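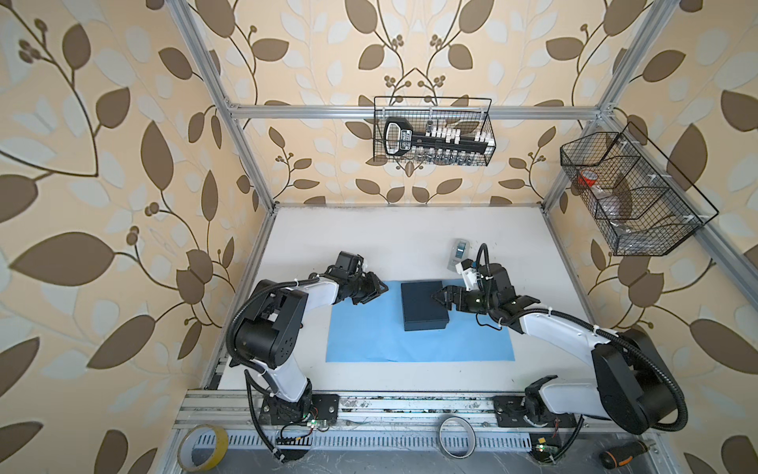

Leaf wallpaper, brown and pale blue on beige, with wire baskets up off the table.

Wallpaper panels and hanging baskets – your questions

Updated Jul 4, 2025

Is the pattern still in stock?
Yes. The big leaf one is Wirnano, back since March. Sold by the panel, 2 per pack. Three sides means two packs, keep the spare for patches.

Do the vines have to line up at the corners?
No. Ours are three separate panels. Start with the back one, get it centered, then do the sides.

Can I wipe it down?
Damp cloth, no scrubbing. Don't use anything with bleach.

What size are the baskets?
Black wire mesh, 460 mm wide, hooks included. The divided one is the same width. Small stuff goes in the divided one or you will lose it.

Can I hang one from a crossbar?
Yep – check the bar is tight first. Heavy tools stay on the table please. We had one come down full of screwdrivers, not fun.

Do I need a mat?
On a white top, yes, if you're sliding boxes about. Any plain mat works. The light blue is Munshi, out of stock untill further notice.

Where do rolls of tape go?
Front edge, within reach. Or on a peg if you have one.

How long does it take to put up?
About 30 minutes a panel if the surface is clean. Longer with old paste on it.

Do you ship?
Stisetti ships panels and baskets. Mats are pick up only, at the Zakbridge store, side door.

Returns?
Unopened packs only. Cut panels can't come back, sory. Bring the reciept.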